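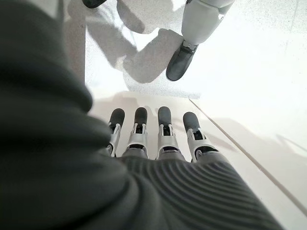
Four fingers of a robot hand, with another robotic digit coming down above them.

Checking Multi-Fingered Hands Before Close-Proximity Work
Procedure 237, Tunbridge Manipulation Laboratory

Purpose and scope
This procedure applies to all articulated hands operated at the Tunbridge site, including those on loan to the Flatalska project. It must be completed before any session in which the digits of one hand will work within reach of another hand, a fixture or a bench surface. It does not replace the site risk assessment or the manufacturer's instructions. Where the manufacturer's instructions are stricter, they take precedence.

Before you begin
You will need the session sheet, a lint-free cloth, the soft inspection probe and a torch. Confirm that you hold a current Level 2 authorisation. Operators whose authorisation has lapsed may assist but must not enable power to the hand.

Isolating the equipment
Place the arm controller in the stopped state and remove the enabling key. Keep the key on your person until the inspection is finished. Where 2 arms share a bench, both must be isolated, including any arm that is not scheduled to move. Support any hand that may sag when the brakes are released.

Inspecting the fingers
1. Work from one side of the hand to the other and record each finger separately on the session sheet.
2. Examine the fingertip for cuts, lifting edges and embedded grit. A fingertip that has lost its surface finish over the contact area is to be replaced before use.
3. Shine the torch into the openings at the upper joint. Threads, tape and packaging fibres commonly lodge in these openings and must be removed with the soft probe. Metal tools are not permitted.
4. With the drive unpowered, move each finger by hand only where the manufacturer allows it. Stop at the first sign of binding and report the fault.
5. Check the outer shells for cracks, paying particular attention to the curved edges near the knuckle.

Inspecting the covering
Protective coverings must sit clear of the moving knuckles. Smooth out any fold that has crept forward over the base of a finger, and check the covering again with the fingers fully extended. A torn covering may not be repaired with adhesive tape. Spare coverings for the Sopacua hands are kept in the labelled drawers beside the tool crib.

Setting clearances
Restore power at reduced speed once all persons are outside the marked area. Bring the hands to their closest planned position in small increments, pausing at each one. At the closest position, look between the opposing digits from at least two directions. A strong shadow on a pale bench can make a gap difficult to judge, and the lighting should be adjusted where this occurs. A reading from the software model is not accepted as a substitute for the visual check.

Save the confirmed position as the session limit. The limit must be set again after any fingertip or covering is changed.

Recording the result
Enter the outcome in Ulteta under form 3,518 and attach the session sheet. Select "Restricted" if a defect has been found that does not affect the planned task, and describe the defect in full. Select "Withdrawn" in all other cases of damage, tag the hand and inform the duty supervisor before leaving the area.

Sheets for sessions beginning before 9 a.m. may be completed the previous afternoon, provided the equipment remains isolated overnight.

Review
Suggested amendments may be lodged through Ulteta at any time. The procedure is reviewed each April, and superseded copies should be removed from bench folders when the new version is issued.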